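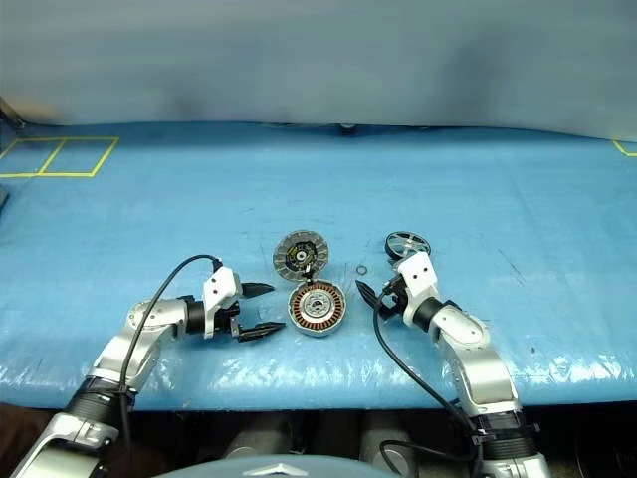
pannier_pete: Disagree. A hub motor is fine for commuting until you meet a hill, and then it's a very heavy wheel.

dullspoke: I have 4,000 miles on mine and I live on a hill. I also weigh more than the bike, before you ask.

pannier_pete: Wasn't going to ask. Was going to ask which hill.

dullspoke: Amside Road, the steep end. I've been passed by joggers, but politely.

kettlewrench: Mid-drives climb better and eat chains for breakfast. Pick your bill. Forine quoted me $182 for a chain and cassette – I've had cheaper weekends away.

Pinned from the club blog: Hub or mid-drive for the ride to work?
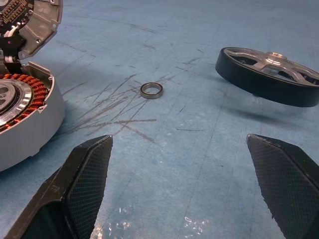
Reading time: 1 minute

A hub motor sits in the wheel and leaves your gears alone. A mid-drive pushes through the chain, so shift down before the climb. Flat town, buy the hub.

pannier_pete: "Flat town." Thank you.

dullspoke: It also says to buy the hub. I read that part twice.

kettlewrench: Has either of you tried the bus?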